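How to run a simulator table at your robotics open day

When we held our first open day at the Kesteck workshop we had one real arm behind a rope, and a long queue of people waiting to see it move. It was lovely to have the queue, of course, but most visitors got a minute or so at the rope and then drifted off to the tea urn. The following July we put a simulator table beside it, and it was easily the busiest corner of the building until closing time. Quite a few people have written since to ask how we set it up, so I have put the whole thing down here in the order we do it.

What you will need

A desktop computer with a decent graphics card (a laptop will do, but it gets noisy and hot by the afternoon)
A big screen that can be seen over people's shoulders
A game controller, and a spare one
A sturdy table, 90 cm deep if you can find one
A printed card showing which button does what
Extension leads and plenty of tape for the floor

We run our rooms in Brurkar, because that is what our members already know. Any simulator with a model of your arm will do the job.

Step 1. Choose your spot the evening before

Put the screen with its back to the windows, or you will spend the day squinting. Leave enough space for a family with a pushchair to stop without blocking the way through. We made that mistake at the Whitlock library, where we were squeezed in between the returns desk and the lift, and the staff were very patient with us.

Tape every cable down before you go home. You won't want to be on your knees with a roll of tape when the doors open at ten.

Step 2. Load the room and save a clean copy

Set up the room you want, put the arm in its starting pose and save it under a name that even a tired helper will recognise. Ours is called START HERE. Then save a second copy somewhere else – somebody will overwrite the first one by lunchtime, and it may well be you.

Do a full reset a few times and time it. If it takes longer than 20 seconds, take out some of the heavier furniture until it doesn't.

Step 3. Slow everything down

This was the best advice we were given, by a friendly soul from the Komow makers' group who had done far more of these days than we had. Turn the arm's top speed well down. At full speed a beginner sends the gripper sailing past whatever they were aiming for, and small children tend to hand the controller straight back. At a gentle pace they can see what each stick does and put it right as they go.

It is worth turning off the wrist controls for the first go as well. Left, right, forwards, back, up, down, open and close are plenty to be getting on with. Keen teenagers will ask for the rest, and then you can switch it all back on and let them enjoy themselves.

Step 4. Set one small task

A free play table sounds generous, but people freeze when they have a controller in their hands and no idea what is wanted of them. Give them one thing to do. We ask visitors to bring the fingers down over the thin yellow stick on the floorboards, close them, and lift. It's a fiddly little thing to pick up, so for the under-sevens we simply ask them to steer the gripper until it is over the stick, and we cheer just as loudly.

Start each turn with the arm already low and the fingers slightly open. Coming all the way down from a tall pose eats up most of a visitor's go, and the last bit is where the fun is.

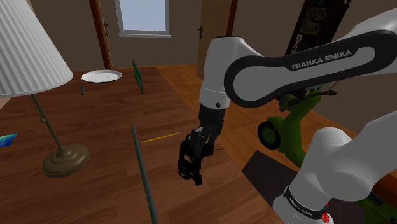

Step 5. Keep the turns short and the talk shorter

A turn at our table lasts 105 seconds, which sounds oddly exact but is simply how long our kitchen timer song goes on for. Stand beside the visitor, a little behind, and keep your own hands in your pockets. If they get stuck, tell them which stick to try and let them try it.

People will ask why we bother with a pretend arm when there is a real one across the room. I tell them that we practise here first, and that a bad move on the screen costs us a reset. Then I point them towards the rope, and they watch the real one with much more interest for having had a go.

Step 6. Reset and wipe down

Reload START HERE after every turn, even if nothing seems to have been moved. Wipe the controller, swap to the spare when the battery light comes on, and call the next person up.

We print 200 of the button cards now and let people take them home. Print them on thick card, as the thin ones curl.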